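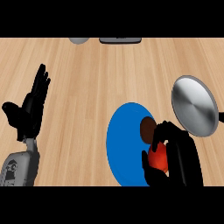
February 17, 2023
By Joscha Heitmann

Buy the simulator time first. I'll say it to any small shop that asks me how to start with robots, and I've been saying it loudly since January, when we closed the equipment budget at Istcombe.

Our first draft put nearly all the money into hardware. Two arms, two hands with real fingers, a table, a spare set of everything. It was a lovely list and I wanted every item on it! Then Mattes Voß asked what the arms would be doing in their first 6 weeks, and I had no good answer. They'd be sitting there while we argued about how high the table should be.

So we turned it around. We set up two-handed kitchen work in simulation - plates, lids, round things that want to roll away - and let the arguing happen there. You can move a table in a simulator before your coffee is cold. You can swap a hand for a cheap gripper and see which jobs you lose. We tried 31 layouts, and the one we liked best wasn't anywhere near the one in the draft budget.

I know the objection. A simulated apple doesn't bruise, and contact between fingers and a curved surface is exactly where these programs get things wrong. True, and I wouldn't sign off on grip force from a screen. But most of a first budget isn't about grip force. It's about reach, spacing, how many arms, and whether you need fingers at all. Those questions are cheap to answer early and awful to answer after the crates arrive.

My rule of thumb is to set aside around 15 percent for simulation and for the person who runs it, and to spend it before you ask Jurngate or Keane for a quote. Pay for the person properly, too. A license with no one to use it is a very expensive icon on a desktop.

Our revised list has one arm on it for now, with the second held until summer. I can't wait to bolt it down.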